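decluttering the pantry during lockdown, a thread. I have 73 jars and cans and no idea why

1/ everything out first. all of it. onto the kitchen table, then the floor when the table ran out

found chickpeas from two apartments ago. wiped the shelves with vinegar and water
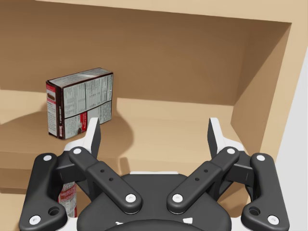
2/ sort by what you cook, not by size. I did size last January and lost the cumin for weeks

stuff we eat weekly goes at eye level. baking up top, I bake maybe twice a year – sorry to my sourdough friends

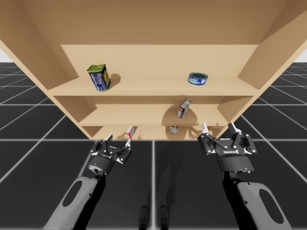 also check dates while your at it. 20 things went in the trash. the good cans went in a bag for the food pantry on Prodell, they take drop offs till noon

3/ flour. get it out of the paper bag. we had moths in the old place on Trumley and I am never doing that again. freezer for a few days, then a jar with a real lid
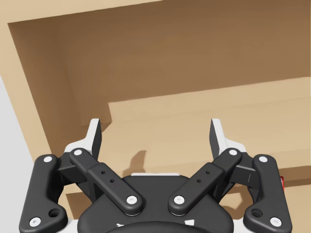

Vik @vik_skurnirau
July 16, 2020

ok back, had to feed the kid. where was I. lids

masking tape and a marker for labels. don't buy the fancy ones, they peel. write the date you opened it too

45 minutes for the whole thing if you dont stop to read old recipe cards. I stopped

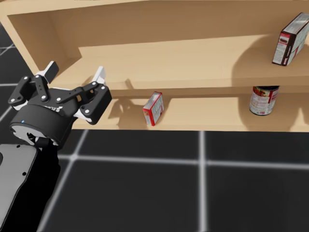 4/ list on the inside of the door. cross off when you finish somthing, add it to the shopping list same day

down to 39 cans now. dinner is chickpeas, the new ones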